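Achterberg Cube Shelving: Set-up Guide
Section 4. Leveling, loading and care

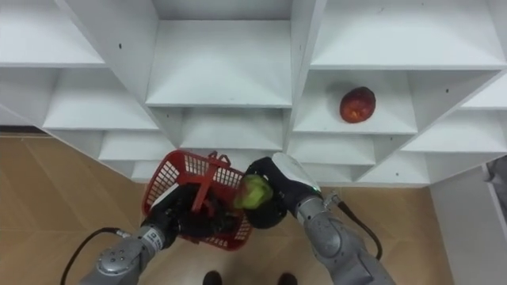 Can the shelves be used for fruit and other food? Service desk, Benano: yes, if the food is whole and dry. Cut fruit and anything that drips should sit on a plate, as juice left standing can get into the panel joints.

4.1 Before loading

1. Place the unit on a hard, flat floor. On tile, keep the base clear of raised grout lines.
2. Set a level on the lowest shelf board, left to right and then front to back.
3. Turn the leveling feet until the reading is true in both directions. Feet adjust up to 14 mm.
4. Tighten all cam screws by hand. Do not use a power driver.
5. Fix the wall strap supplied in bag C.

CAUTION: Do not load any compartment until the wall strap is fixed. A loaded unit can tip if a child pulls or climbs on it.

4.2 Loading

1. Start with the compartments nearest the floor and work upward.
2. Put heavy items in the bottom row.
3. Keep items behind the front edge of the board.
4. Spread the load evenly from left to right.

NOTE: Round items such as apples may roll on a bare board. Place them toward the back or use a shallow tray (Kamovmont insert, sold separately).

NOTE: Screw holes in the panels remain visible after assembly. Press-in caps are included in bag D. Fitting them does not affect the strength of the unit.

4.3 Cleaning

1. Empty the compartment.
2. Wipe the board and dividers with a soft damp cloth, then dry at once.
3. For fruit stains, use a mild dish soap solution. Rinse the cloth and wipe again.

CAUTION: Do not use scouring pads, bleach or solvent cleaners on white panels. The finish will dull and cannot be restored.

4.4 Rechecking

Repeat steps 2 to 4 of Section 4.1 after the first month of use and each time the unit is moved. Order replacement feet and caps from Brastby Parts under code 127.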